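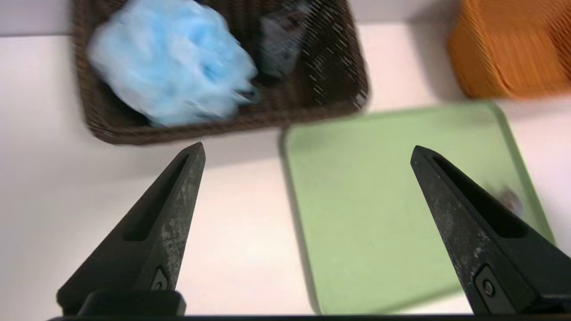 How do you clean a woven storage basket without warping it?

Wipe it with a cloth wrung out in lukewarm water and a drop of dish soap, then dry it flat, out of direct sun. Soaking is the usual cause of a twisted rim.

## Sestex shallow tray basket, dark brown

Rating: 4 out of 5

I bought the tray from Pawlak in December and have used it daily for bathroom odds and ends. The corners are rounded and the braid is fine and tight, so small items such as hair clips stay in. The lip is thick enough to grip with one hand. The colour is a plain dark brown and hides soap marks well.

**Load.** Tested to 5 kg with bottles of shampoo. Slight flex at the centre of the base, no permanent sag.

**Drainage.** Poor. A damp bath pouf left in overnight was still damp after 12 hours. Wring it out first or hang it up.

**Cleaning.** Talc and lint collect in the weave. A soft toothbrush clears them in under 10 minutes.

**Depth.** Fine for a pouf and a folded face cloth side by side. Tall bottles tip when the tray is carried.

I also looked at the orange basket from Vestska. It is taller and better for rolled towels, but small things disappear to the bottom. The two sit together on a white counter without trouble, if you like the colours.

One mark off for the drainage. At $40 the tray is dear for its size, and Trivport sells a plainer one for less, though the rim on mine from there unravelled.

Feven Negussie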